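Toprak作業メモ 4月 把持部の比較(つづき)

13:20開始。前回は制御側の設定違いで左右の比較にならなかったので、条件を書き直してやり直し。左腕にTrosachの指、右腕にFaltettiの指。腕そのものは左右同型、制御箱はどちらもDrurkik。指先以外の差をなるべく消したいが、ケーブルの取り回しだけは左右で揃わない。右は前腕の上を通して肘手前のクリップで留め、肘を越えて下に落とす従来どおりの経路。左はリンク沿いに下ろしている。

対象物は白い小箱、大きめのパウチ、小袋、チューブ、細長い袋。剛体は箱だけで、残りは程度の差はあれ変形する。箱は基準用。箱が取れない設定で袋を試しても意味がないので、設定を変えたら毎回まず箱から。

■ 設定
把持力指令は生値で最大800。これより上はDrurkik側で飽和するため使わない。前回、左だけ飽和域に入ったまま回していたのが比較崩れの原因。設定ファイルの左右で項目名が違っていて、左は上限が効いていなかった。ファイルは統合済み。旧ファイルは消さず、先頭に「使用不可」と書いて残した。
カメラ高さは天板から687 mm。前回の値が記録に残っていなかったので、今回から支柱に線を引いた。露出とホワイトバランスは固定。自動のままだと、光沢のある袋を動かしたときに画面全体の明るさが変わり、箱の輪郭検出までずれる。
アプローチは真上から。指先の停止高さは対象物ごとに手入力。自動推定は今回使わない。推定の良し悪しが混ざると指の比較にならない。

■ 手順
1. 左右とも原点復帰。指を全開にしてから零点を取り直す。
2. 箱を奥側に置き、左右それぞれで把持、持ち上げ、静止、降ろす。
3. 軟らかいものを手前に置く。最初は単独、次に隣り合わせ、最後に一部を重ねる。
4. 片腕が動作中、もう片方は待避位置。両腕同時は今回はやらない。
5. 失敗したら置き直さず、その姿勢から一度だけ再試行。だめなら手で戻して次へ。

■ 箱
左右とも問題なし。Trosachは面が平らに当たるぶん、持ち上げ後の傾きが小さい。Faltettiは指先のパッドが先に当たり、そこから少し回る。降ろしたときに向きが変わるが、落とすことはない。向きが必要な工程ならTrosach、どうでもよければどちらでもよい。
力を下げていくと、滑り始めるのはTrosachのほうが早い。パッドの材質の差だと思うが、角の丸みに当たっている可能性もあり、切り分けはしていない。

■ パウチ
真ん中をつまむと両方とも持ち上がるが、中身が下に寄って全体が垂れ、指の下で折れる。置くときに折れたまま接地し、広がらない。端に近いところをつまむと折れ方は素直になるが、今度は反対側が天板に引きずられる。持ち上げ速度を落としても引きずりは変わらず、高さを先に取ってから横移動に入る順序に変えたら収まった。これは指の差というより軌道の問題。次回からこの順序を標準にする。
Faltettiのほうが薄い縁を拾いやすい。指先が薄いので天板との隙間に入る。Trosachは指先が厚く、縁を押して逃がしてしまうことが多かった。停止高さを下げれば拾えるが、天板を押し始める。接触で止まる設定を入れておけば壊れはしない。ただ、その停止が把持失敗と同じ扱いで記録されるため、ログの分類をあとから直した。

■ 小袋
単独ではFaltettiが安定。圧着された端を指に直角に入れると持てる。平行に入れるとパッドの間をすり抜ける。Trosachでは向きに関係なく成績が悪い。パウチの上に重ねた場合、Trosachはパウチごと持っていく。Faltettiも時々持っていくが、途中で下が外れて小袋だけ残る。外れるのを当てにした取り方は採用したくないので、これは成功に数えないことにした。Manikandan Josephは「結果として小袋だけ移せているなら成功でよい」という意見。結論は保留。ログには「混在把持」という区分を新設し、どちらの数え方でも後で集計できるようにした。

■ チューブ
円筒キャップ側を持つか、胴を持つかで別物になる。キャップ側はTrosachがよい。平らな面で円筒を挟むと自然に中心に寄る。Faltettiはパッドが曲面に乗って、チューブが指の間で首を振る。胴側はどちらもつぶれるが、Faltettiのほうがつぶれてからの保持が長い。力を下げるとTrosachは抜け落ちる。
圧着された平たい端は、小袋の端と同じ傾向。試行487のログだけ波形がおかしく、指の開度が途中で戻っている。再現せず。ケーブルの接触を疑って左手首のコネクタを差し直したが、原因とは断定しない。以後、同じ波形が出たら即停止して番号を控えること。

■ 細長い袋
今回いちばん時間を使った。長さがあるので、中央を持つと両端が垂れ、端を持つと反対側が残る。片腕で済ませるなら中央。袋の軸に対して指を直角に入れるのが理想だが、天板に対して斜めに置いた場合、右腕では手首が可動端に近づく。そのまま追い込むと肘が外に張り出し、前腕のケーブルがクリップのところで引かれる。クリップを肘寄りに7 mmずらしたら引かれなくなった。ずらした位置にはテープで印をつけてある。戻さないこと。
表面に光沢のある部分は、カメラから見ると反射で輪郭が切れる。袋がふたつに分かれて認識され、把持点が片方の中心に出る。手入力の把持点なら問題ないので今回の比較には影響しないが、自動に戻すときには必ず引っかかる。照明の角度を変えるか、前処理で埋めるか。照明のほうが先だと思う。
把持そのものはFaltettiが上。指先が袋の表面に沿って曲がるので、つかんだ瞬間のずれが小さい。Trosachは閉じる途中で袋が回り、最終姿勢が毎回違う。指の内側に薄いゴムを貼った状態でも試したが、回りは減る代わりに離れが悪くなった。開いても袋が片指に付いてきて、置き位置がずれる。ゴムは外した。

■ 手首側の小さいケーブルループ
右の指の横に出ているループが、低い位置で横移動すると袋の上面をなでる。持つ前に対象物が動くので、把持点が正しくても外す。最初は把持の失敗と思って力を上げていた。動画を止めて見てループと分かった。外側に逃がして束ねたいが、束ねると手首の回転でつっぱる。今日は横移動の高さを上げて回避。恒久対策は未定。左は配線の出方が違うため、この問題は出ていない。つまり右の成績は、この分だけ不利な条件を含んでいる。

■ Drurkikについて
左右で制御箱の版が違うことに途中で気づいた。右が新しい。指令から動き出しまでの遅れが左より短く、閉じ動作の途中で止める試験では差が出る。単純に閉じ切る試験なら影響は見えない。閉じ途中の試験は今回の比較から除外し、版を揃えてからやり直す。更新手順書には「片側ずつ更新し、都度零点を取る」とあるが、零点を取る前に電源を切ると設定が消える。前回これで半日なくした。更新中は電源に触らない札を掛ける。

■ 暫定の判断
箱とチューブのキャップ側はTrosach。パウチ、小袋、細長い袋はFaltetti。混載なら、ひとまず右のFaltettiを主に使い、左のTrosachは箱専用と割り切る。ただし右の成績にはケーブルループの影響、左には零点ずれの疑いがあり、どちらも掃除してから数え直す。
両腕で細長い袋の両端を持つ案は有望だが、指が左右違うと離すタイミングが合わない。やるなら同じ指を揃えてから。予備のFaltettiは在庫にあるはずだが、棚で見つけられなかった。

■ 次回まで
・Drurkikの版を左右で揃える。更新後、箱だけで一巡。
・右手首のループの逃がし方を決める。図を描いてから切る。
・Trosachの指先を薄く削ったものを試作。削る前に元の形状を測って残す。
・ログ区分「混在把持」の集計をスクリプトに追加。旧ログは再分類しない。
・照明の角度を変えて、光沢部の輪郭切れを確認。カメラ高さは動かさない。
・予備のFaltettiを探す。

17:40終了。両腕とも待避位置で電源断。左の指先に粘着が少し残っていたので拭いた。

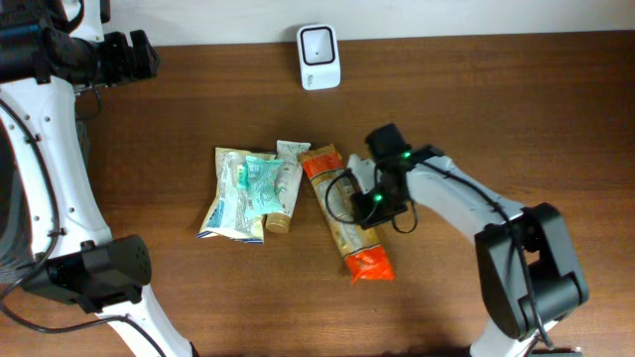 細長い袋の上に右腕の把持部。左に小袋・チューブ・パウチ、奥に白箱。

コメント

Manikandan Joseph
混在把持の件、区分を分けてもらえるなら異論なし。集計は両方出してください。あと、クリップをずらした状態で右腕の原点復帰まで通しましたか。復帰時のほうが肘は大きく回ります。

配線係
ループは束ねるより、手首の回転軸に近いところから出し直したほうが早いと思う。コネクタの向きを変えられるか明日見ます。

記入者
原点復帰は通しました。引かれなし。ただし低速のみ。通常速度は次回やります。

匿名
Faltettiの予備、工具棚の下段、ゴム板の箱の裏にありました。片指だけです。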